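홈 데이터 도구 변경 기록 문의

Plundstead 침구 조작 비교 데이터: README
30/03/2019, Kerstin Frerichs
최종 수정: 10월

손잡이형 그리퍼로 침대 위의 천을 집고, 옮기고, 접은 기록이다. 손가락 패드와 카메라 장착 방식을 바꾸어 가며 같은 작업을 반복했고, 그 차이를 비교할 수 있도록 묶어 두었다. 전체 에피소드는 669개다. 작업 공간은 실제로 쓰는 방이며 배경을 따로 가리지 않았다.
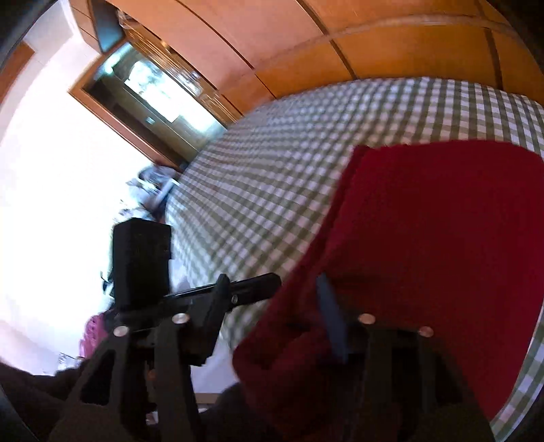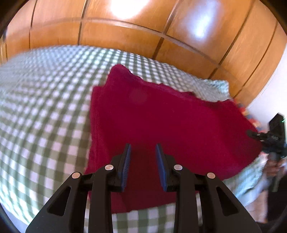
두 그리퍼의 기록을 같은 시간축에 맞출 때 무엇을 기준으로 삼아야 하는가?

기록 장치의 수신 시각을 기준으로 삼는다. 카메라마다 내부 시계가 따로 있고 녹화 시간이 길어지면 서로 어긋난다. 변환 스크립트는 각 프레임에 수신 시각을 붙인 다음, 오른손 프레임마다 가장 가까운 왼손 프레임을 찾아 짝을 짓는다. 짝이 없는 프레임은 지우지 않고 빈 값으로 남긴다. 원본 시각은 raw_time 열에 그대로 있으므로 다른 방법으로 맞추고 싶으면 그 열을 쓰면 된다.

배경

이 비교는 Gretden 작업반이 쓰던 그리퍼의 패드를 교체하면서 시작되었다. 이전 패드는 매끈한 고무였고, 얇은 면직물에서는 괜찮았지만 두꺼운 천의 접힌 가장자리를 한 겹만 집어야 할 때 자주 미끄러졌다. 홈이 있는 패드로 바꾸자 미끄러짐은 줄었는데, 이번에는 아래 겹까지 같이 딸려 오는 경우가 늘었다. 어느 쪽이 나은지를 말로만 주고받다가 Kojo Alhassan이 같은 천, 같은 순서로 다시 찍자고 했고, 그 결과가 이 데이터다.

처음 계획은 책상 위에서 천 한 장을 다루는 것이었다. 책상은 표면이 단단해서 손가락 끝이 바닥에 닿는 순간을 손으로 바로 느낄 수 있다. 침대에서는 표면이 눌리기 때문에 얼마나 내려갔는지 알기 어렵고, 집는 깊이가 사람마다 달라진다. 패드의 차이는 이런 조건에서 더 잘 드러났으므로 책상에서 찍은 분량은 빼고 침대 기록만 공개한다.

구성

전체는 에피소드 단위의 폴더로 나뉜다. 폴더 이름은 조건 이름과 일련번호를 밑줄로 이은 것이다. 각 폴더에는 다음이 들어 있다.

left.mp4: 왼손 그리퍼 카메라 영상
right.mp4: 오른손 그리퍼 카메라 영상
width.csv: 두 그리퍼의 손가락 간격
pose.csv: 영상에서 추정한 두 그리퍼의 자세
sync.csv: 프레임 짝과 수신 시각
note.txt: 작업자가 적은 메모, 없을 수도 있음

한 손만 쓴 에피소드에는 쓰지 않은 쪽의 영상이 없다. 빈 파일을 넣어 두지도 않았으므로 파일이 있는지 먼저 확인하고 읽어야 한다. width.csv에서는 해당 열이 비어 있다.

최상위 폴더의 index.csv에는 에피소드마다 한 줄씩 조건, 작업 이름, 작업자 기호, 사용한 천, 결과 표시가 있다. 결과 표시는 아래 '결과 표시' 항목을 참고한다.

장비

그리퍼는 손으로 쥐고 쓰는 두 손가락 방식이다. 손잡이의 방아쇠를 당기면 링크가 움직여 손가락이 서로 가까워진다. 모터는 없다. 닫는 힘은 작업자의 손에서 나오고 따로 측정하지 않았다. 힘을 알아야 하는 용도라면 이 데이터는 맞지 않는다.

패드는 3종을 비교했다. 

flat: 매끈한 고무. 이전 작업에서 쓰던 것과 같은 재질이다.
rib: 가로 홈이 있는 고무. 손가락 안쪽 면 전체에 붙인다.
tip: 끝부분에만 홈이 있고 나머지는 매끈한 고무.

카메라는 손가락 뒤쪽 위에 달고 시야가 넓은 렌즈를 썼다. 장착 방식은 두 가지다. high는 카메라를 세워 달아 손가락 너머의 넓은 면이 보이게 한 것이고, low는 카메라를 앞으로 숙여 손가락 끝이 크게 보이게 한 것이다. high에서는 다른 손의 위치를 파악하기 쉽고, low에서는 천의 겹이 갈라지는 부분이 더 잘 보인다. 장착판은 Antoniadis가 깎은 것을 그대로 썼고, 중간에 볼트 구멍이 헐거워져 새것으로 한 차례 바꾸었다. 바꾼 시점 이후의 에피소드는 index.csv의 mount 열에 b로 표시했다.

기록 장치는 Wedico 상자를 썼다. 영상 두 줄과 손가락 간격을 함께 받아 저장한다. 전원을 켠 직후에는 왼손 쪽 영상이 늦게 시작하는 일이 있어서, 두 영상이 모두 들어온 다음에 작업을 시작하게 했다.

작업

작업은 네 종류다. 이름은 index.csv의 task 열에 적힌 그대로다.

edge: 접힌 천의 맨 위 겹 가장자리를 집어 들어 올린다. 아래 겹은 그대로 있어야 한다.

pull: 구겨진 천의 한쪽을 집고 당겨서 편다. 완전히 펴지 않아도 되며, 작업자가 더 당겨도 나아지지 않는다고 판단하면 끝낸다.

fold: 양손으로 모서리를 하나씩 잡고 반으로 접는다. 접은 뒤 가장자리를 맞추는 동작까지 포함한다.

carry: 접힌 천을 양손으로 들어 침대의 다른 쪽으로 옮긴다. 옮기는 동안 접힌 상태가 유지되어야 한다.

천은 15장을 썼다. 수건, 베갯잇, 얇은 담요, 무늬 있는 면직물이 섞여 있고, 두께와 마찰이 겹치지 않도록 골랐다. 천마다 기호가 있으며 items.csv에 재질과 크기를 적었다. 재질은 라벨이 남아 있는 것만 적고 나머지는 unknown으로 두었다. 세탁한 뒤에는 촉감이 달라지므로 세탁 전과 후를 구분하는 열도 있다.

침대 시트는 촬영 기간에 바뀌었다. 체크무늬 시트는 자세 추정에 도움이 되기도 하고 방해가 되기도 했다. 특징점은 많이 잡히지만 같은 무늬가 반복되기 때문에 엉뚱한 칸끼리 짝지어지는 일이 있었다. 이 문제는 아래 '알려진 문제'에 다시 적었다.

수집 절차

작업자는 에피소드마다 조건표에서 패드와 장착 방식을 확인하고, 천을 지정된 상태로 놓은 다음 녹화를 시작한다. 지정된 상태라고 해도 엄밀하지는 않다. 접힘 방향과 대략의 위치만 정해져 있고 나머지는 놓는 사람에게 맡겼다. 주름을 매번 똑같이 만드는 것은 불가능하고, 굳이 맞추려 하면 작업보다 준비가 더 오래 걸렸다.

패드는 묶음 단위로 교체했다. 에피소드마다 바꾸면 순서의 영향은 줄어들지만 패드 접착면이 금방 상한다. 대신 묶음의 순서를 작업자별로 다르게 했다. Etelka Bárány와 Yesenia Nava가 대부분의 에피소드를 찍었고 Loretta Nguyen-Tran이 나머지를 찍었다. index.csv에는 이름 대신 기호가 들어 있으며 기호와 이름의 대응표는 배포하지 않는다.

작업자는 천을 맨손으로 만지지 않는다. 녹화 중에 맨손으로 고친 경우에는 그 에피소드를 버리고 다시 찍었다. 녹화를 멈춘 뒤 천을 다시 놓을 때는 맨손을 써도 된다.

방의 조명은 창으로 들어오는 빛과 천장 등을 함께 썼다. 커튼을 닫으면 밝기는 일정해지지만 어두워져서 빠른 동작에서 번짐이 심해졌다. 그래서 커튼을 연 채로 찍었다. 가구의 광택면에 반사가 생기고, 카메라가 창 쪽을 향하면 밝은 부분의 세부가 사라진다. 노출은 자동이다.

결과 표시

결과는 작업자가 직후에 적고, 다른 사람이 영상을 보며 다시 적었다. 둘이 다르면 영상을 본 사람의 표시를 result 열에 넣고 작업자의 표시는 result_op 열에 남겼다.

ok: 작업 정의대로 끝났다.
multi: 집으려던 겹보다 많은 겹을 집었다.
slip: 집은 뒤 천이 빠져나갔다.
miss: 손가락이 닫혔지만 천을 집지 못했다.
stop: 장비 문제나 다른 사정으로 중단했다.

한 에피소드에 여러 일이 일어나면 처음 일어난 것을 적는다. 미끄러진 뒤 다시 집어서 끝낸 경우도 slip이다. 이 규칙 때문에 ok의 비율은 작업 완료율보다 낮게 나온다. 완료 여부만 필요하면 done 열을 쓴다.

multi와 slip의 구분은 영상만으로는 어려울 때가 있다. 아래 겹이 딸려 오다가 중간에 떨어지면 보는 사람에 따라 표시가 갈렸다. Yesenia Nava가 정리한 기준은 아래 겹이 눈에 띄게 들렸으면 multi로 적는 것이고, 재검토할 때는 이 기준을 따랐다.

비교에서 본 것

edge 작업에서는 tip 패드가 가장 다루기 쉬웠다. 끝으로 한 겹을 긁어 올린 뒤 매끈한 부분으로 밀어 넣으면 아래 겹이 덜 따라왔다. 두꺼운 수건에서 차이가 컸고, 얇은 베갯잇에서는 작업자마다 의견이 달랐다.

pull과 carry에서는 rib 패드를 선호했다. 한번 잡으면 당기는 방향이 바뀌어도 잘 빠지지 않는다. 올이 긴 천은 홈에 걸려서 손가락을 벌려도 바로 떨어지지 않는 일이 있었다. 그때 손목을 돌려 떼어 내는 동작이 기록에 들어 있는데, 정책을 학습시킬 사람은 이 동작이 함께 학습될 수 있다는 점을 고려해야 한다.

flat 패드는 전반적으로 slip이 많았다. 다만 천에서 손을 떼는 동작이 가장 깨끗하고, fold의 마지막 단계처럼 가장자리를 살짝 밀어 맞추는 동작에는 오히려 편했다.

카메라 장착 방식은 패드보다 판단하기 어려웠다. 작업자는 자기 눈으로 보면서 움직이므로 장착 방식이 작업 자체에 미치는 영향은 무게 균형 정도다. 차이는 나중에 영상을 쓸 때 나타난다. Kojo Alhassan은 low 영상에서 겹의 경계를 표시하기가 수월하다고 했고, 자세 추정은 high 쪽이 덜 끊겼다. 하나만 고른다면 양손 작업은 high, 한 손 edge 작업은 low를 권한다.

위의 내용은 정리하면서 받은 인상이며 통계 검정을 거치지 않았다. 조건마다 에피소드 수가 다르고 작업자의 숙련도도 기간 중에 달라졌다. 비율을 계산할 때는 작업자와 천을 함께 고려하는 편이 좋다.

알려진 문제

13개 에피소드에서 자세 추정이 중간에 끊긴다. 대부분 체크무늬 시트를 가까이에서 빠르게 지나가는 구간이다. 끊긴 구간은 보간하지 않았고 pose.csv의 valid 열이 0이다. 영상과 손가락 간격은 정상이므로 폴더째 버릴 필요는 없다.

손가락 간격의 영점은 패드를 바꿀 때마다 다시 잡았다. 패드 두께가 다르기 때문에 완전히 닫았을 때의 값이 같도록 맞춘 것이다. 부드러운 고무가 눌리면 값이 음수로 내려가기도 한다. 오류로 처리하지 말고 그대로 두거나 0으로 자르면 된다.

두 그리퍼가 가까워지면 한쪽 카메라에 다른 쪽 그리퍼와 작업자의 손이 보인다. 이 부분을 가리거나 잘라 내지 않았다. 손을 뺀 영상이 필요한 사람은 직접 마스크를 만들어야 한다.

렌즈 왜곡은 보정하지 않은 상태로 배포한다. 보정 계수는 calib 폴더에 장착 방식별로 있다. 볼트 구멍 문제로 장착판을 바꾼 뒤에는 계수도 다시 구했으므로 mount 열을 보고 맞는 파일을 골라야 한다. 가장자리 쪽은 보정해도 오차가 남는다.

메모의 언어는 섞여 있다. 작업자가 편한 말로 적었고 번역하지 않았다.

읽는 방법

tools 폴더의 load.py가 에피소드 하나를 읽는다. 폴더 경로를 주면 짝지은 프레임과 손가락 간격, 자세를 차례로 돌려준다. 한 손 에피소드에서는 없는 쪽이 None으로 나온다. 영상 전체를 메모리에 올리지 않으므로 임의의 위치로 건너뛰는 속도는 느리다. 학습에 쓸 때는 convert.py로 먼저 변환하는 것이 낫다.

convert.py는 왜곡 보정과 크기 조정을 선택할 수 있다. 기본값은 둘 다 하지 않는 것이다. 자세가 유효하지 않은 구간을 빼려면 skip_invalid를 켠다. 이 경우 한 에피소드가 여러 조각으로 나뉠 수 있고, 조각 이름 끝에 글자가 붙는다.

학습용과 평가용 분할은 제공하지 않는다. 무작위로 나누면 같은 천이 양쪽에 들어간다. 처음 보는 천에 대한 성능을 보려면 items.csv의 기호를 기준으로 나누고, 작업자 차이를 보려면 작업자 기호를 기준으로 나눈다.

적절한 용도와 제한

패드나 카메라 위치를 정하려는 사람, 부드러운 물체의 집기 동작을 연구하는 사람을 생각하고 만들었다. 침대와 방이 한정되어 있으므로 이 데이터만으로 학습한 모델이 다른 방에서도 동작한다고 기대하면 안 된다. 로봇 팔에 옮길 때는 팔의 도달 범위를 따로 확인해야 한다. 사람은 몸을 기울여 침대 반대쪽까지 손을 뻗지만 고정된 팔은 그렇게 하지 못한다.

작업자의 신원을 알아내려는 용도로는 쓰지 않는다.

변경 기록

10월: 장착판 b의 보정 계수를 추가했다. result_op 열을 추가했다. 베갯잇 두 장의 기호가 서로 바뀌어 있던 것을 바로잡았다.

처음 공개: 영상, 손가락 간격, 자세, 색인.

문의

데이터 오류는 에피소드 폴더 이름과 프레임 번호를 함께 적어 Kerstin Frerichs에게 보낸다. 장비 도면과 패드 재질에 관한 문의는 Kojo Alhassan이 받는다.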